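Trevora Floor Notes
A data card for the laundry corner set

Version 2, put together by Virgilio Ambrosio, February 14, 2018

Welcome, and thank you for taking the time to read this before you open the folders. Trevora Floor Notes is a collection of short clips and written notes on one very ordinary household job, picking things up off the floor and finding a home for them, and I have tried to write down everything I wish I had been told when I first started looking after it.

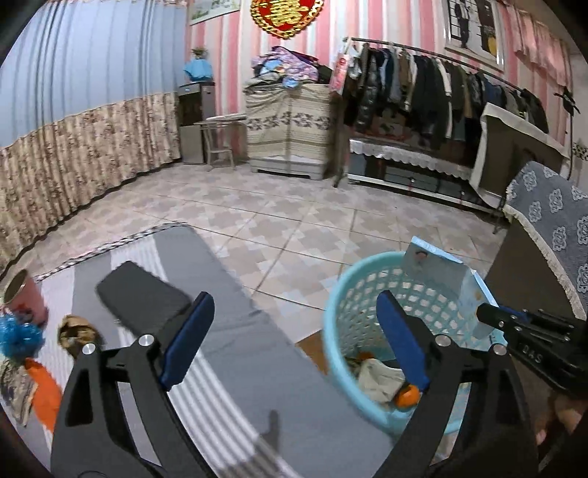

What the collection is about

Every home I have ever lived in had a spot where things gather. In ours it is the tiled floor by the long curtain, within reach of the water dispenser and the little white ironing board, and it will look familiar to anyone who has put down "just one thing" on the way past and come back to a pile. The collection follows the clearing of floors like this one. There are baskets, boxes, cloths, mats and a good many small odds and ends that don't belong together at all (those are my favorites, and they take the longest).

I kept the rooms as they are lived in. The curtains stay up, the furniture stays put, and the mat lies at whatever angle it was left.

What is in the folders

clips: 1062 short recordings, one tidying job in each
notes: a plain text file for every clip, saying which items were picked up and where they went
words: the list of item names, with spellings
rooms: one page for each of the 57 floor layouts, with a sentence or two on the furniture

The file names match across folders, so a clip and its note always carry the same number. If you rename one, please rename the other too. I spent most of a July putting them back together after a well-meant cleanup on my own computer, and I would not wish that on you.

How the items are named

I have used the words we use at home. A basket is a basket even when there is a box standing in it, and the note then lists the basket first and whatever is inside it after. A light blue laundry basket is written "basket, light blue." The holes in the sides don't get a mention.

"Cloth" covers anything soft whose purpose I couldn't tell from looking at it. A crumpled white cloth in the bottom of a basket may be a towel or a pillowcase or something else entirely, and I would sooner call it a cloth than guess wrong. Colors are always given, so the white cloth and the orange cloth can be told apart.

"Can" is used for anything with a can's shape, standing or lying on its side. "Cardboard, flat" is for loose pieces, and "box" is for one that still holds its shape. "Mat" means something on the floor with a finished edge. The gray and white striped one has a checked trim, and it is written as "mat, striped."

For shapes I couldn't put a name to, the list simply says "block" or "bundle" with a color in front. There is a dark gray block at the end of the striped mat that stayed "block" through both rounds of checking, and I have made my peace with it.

Where things go

The basket is the usual home for cloths and light things. Boxes may go in the basket if they fit upright, or beside it if they don't. Flat cardboard is stacked against the nearest wall. The mat is left until last and then straightened. The ironing board and the dispenser count as furniture and are never moved, and the same goes for the blue cover on top of the dispenser, even in the layouts where it hangs a little crooked.

Known troubles

Patterned fabric on patterned tile is hard on the eyes, and a few notes may have missed a piece. Orange and red were mixed up in the earliest notes. I have corrected the ones I found. Layouts 2 and 57 share nearly all of their furniture, so please don't treat them as separate rooms.

Using and sharing

You are welcome to use the collection for study and teaching. Please keep this card with the files when you pass them along, and mention Trevora Floor Notes by name. Corrections are very welcome, however small. Send the clip number and the word you would use instead, and I will put it in the next version.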